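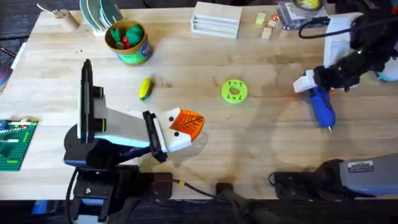
The Case for a Messy Worktable

I teach a Saturday craft class in Imosbridge, in a rented room above a tile shop, and I spend more time than I would like thinking about tables. Parents ask about them. They want to know what to buy so their kids can make things at home, and most of them have already been looking at storage systems. There is one from Florholm that comes up a lot. It has 146 compartments and it mounts on the wall. My answer is that they should buy a solid table first and leave the storage alone for a while.

I hold this as a general opinion about small work of any kind: beads, toy repair, model parts, little things that need a screw turned or a hole lined up. The surface should have things on it. People who clear everything away at the end of each session are making it harder to begin the next one.

Take a light butcher-block top with a project spread across it. There is a lime-green ring with holes in it lying flat, a yellow-and-green piece on its side, an orange leaf shape with raised veins, a scattering of tiny black beads. Along the back are the things that stay put: a container with a couple of green toys poking out, a white stacked tray, a small wooden block. I look at a table like that and I can see where to sit down and what to pick up. If all of it were in drawers, I would have to remember that it existed.

Remembering is the part that people underestimate. The organizing books treat putting away as free. You lift the lid, you drop the thing in, you close the lid. But the cost comes later, when you need the one ring that fits and you have to recall which of the lids it went under. Adults find this annoying. Children mostly give up and do something else. I have watched a girl in my class open five boxes looking for a piece of felt, find some stickers in the fifth, and spend the rest of the morning on stickers.

There is a reasonable argument on the other side and I don't want to skip it. Small parts get lost. Beads roll. I once bought a bag of 766 glass beads at the Mulligan flea market, and I am still finding them behind the radiator. If you share the table with dinner, you can't leave a project on it from Tuesday until the weekend. And some people can't think with clutter in front of them. I believe them when they say so, and if you are one of them you should go on clearing your table.

But I think most of the trouble with mess comes from mess that has no shape. A table can be busy and still have an order to it. Mine has a simple one. The back edge is for containers and racks, things that stand up. The middle is for whatever is being worked on now. Anything that rolls goes on a tray or a piece of felt. Tools lie at the right side because I am right-handed. That is all of it, and a six-year-old can follow it without labels.

Standing things up along the back does more good than any drawer. A rack that holds flat pieces on edge, in a row, lets you see every one of them and pull out the third without touching the first two. The same goes for an open container. When the contents stick out of the top, you know what is in there from across the room. It looks less tidy than a box with a lid -- I will grant that -- but a lid is mostly for the benefit of visitors.

As for the table itself, I like wood, and I like it without a cloth over it. It will get stained. The one in my classroom is a secondhand Tellilon kitchen counter that I paid 100 dollars for, and it has paint on it, and a burn, and a long pale patch from the window. The kids press harder and try more things on it than they do on the nice white folding tables at the other end of the room, where they seem to be waiting for someone to tell them to be careful. Small pieces can be hard to see against a busy grain, so if you are buying new, go for something light.

I do clean up. Once a month, usually after the last class, everything comes off and I wipe the wood down and oil it. Some projects turn out to be dead and go in the bin. The rest goes back where it was, containers first, then the tray, then whatever somebody was in the middle of making.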